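Away ticket for Rokstead – can I pass it on?

Nassoro Sang
Posted 2023-06-20

I've got a seat in the away end for Zadby's first trip to Rokstead in August, row 36, and now I can't go. My brother will have it, but he isn't a member and the club site just goes round in circles. Does the name have to match? I've got 641 loyalty points and don't fancy losing any!

lidodden_end

Ring the ticket office, don't email. They moved mine over in one call last season (after 40 minutes on hold, mind) and I kept my points – you just need the booking number and his date of birth.

Martinelli9

Never been asked for my name at Rokstead, just give it him. Great pies there as well. 

Wood and a round bamboo board: 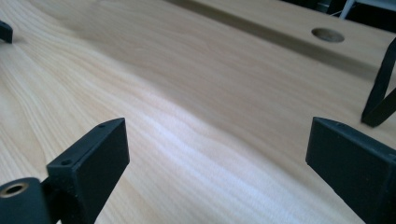
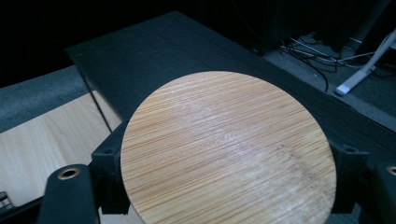
More in Tickets and Travel

Coach times for Lidodden away
Can I swap my seat for a cup tie?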